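Home | Reviews | Workshop | Robots | Subscribe

Three Grippers and a Checkered Floor

14 comments | 300 shares

I have spent most of September opening and closing things. Two fingers, three fingers, a squishy suction cup that looks like it came off a bath toy. If you've ever stood in a hardware store squeezing every pair of pliers on the rack, you know the feeling, except my pliers needed firmware.

The plan was simple enough. I had three grippers on my bench and one small arm to hang them from, and I wanted to know which one I'd buy with my own money. The Bidel is the plain one, two pointed fingers and a motor. The Mirkia has three curved fingers and a very nice carrying case (I'm a sucker for a case). The Chong is all suction, with a little pump that hums like an aquarium.

I started with groceries. The Mirkia was wonderful with a lemon and hopeless with a teaspoon. It kept closing over the top of the spoon and coming up with nothing, looking very pleased with itself. The Chong picked up a cracker box on the first try and I yelled loud enough to scare the dog. Then I gave it a sponge. Don't give it a sponge.

The Bidel took longer to like. Its fingers come to a point, so if you're off by a little, you're poking instead of grabbing. But when I got the approach right it would pick up a single almond, set it down, and pick it up again, and I sat there with my coffee doing that for far longer than I needed to.

Wiring was its own adventure. The Bidel plugged straight in. The Mirkia wanted an adapter I didn't have, and the Chong's air line popped off twice until I trimmed the end square with a fresh blade. So much for my free evening!

After that I moved everything over to Zerkia, the simulator I've been using to rehearse moves before I try them for real. I ran 2208 pick attempts in there over a couple of nights, which would have worn out my arm, my almonds and my patience. You get to choose your own room, too, and I went with green walls and a floor straight out of a 1993 diner.

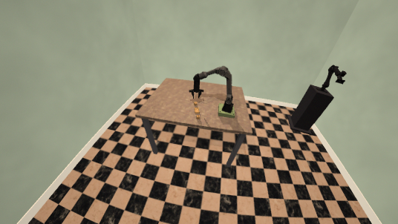 Reading time: 3 minutes

My favorite test in there is the little orange pieces in a row. The two-fingered gripper starts above the table, open, pointing straight down, and has to choose one without bumping its neighbors. The small ones are harder than the big one in the middle, at least the way I drive. I also set up a second arm over on the black pedestal, and I haven't given it a job yet.

The simulator was kinder to the pointed fingers than my bench was. A move that looked perfect on screen would land a hair to one side in real life, and I'd be poking almonds again. I ended up slowing the last bit of the descent, and that helped more than any setting in the menus. It takes about 10 seconds longer per pick, and I can live with that.

So the Bidel is staying on my arm. I'd still borrow the Chong for boxes, and if your life is mostly lemons, get the Mirkia. Next on the bench is a pair of softer fingertips, and I've already bought more almonds.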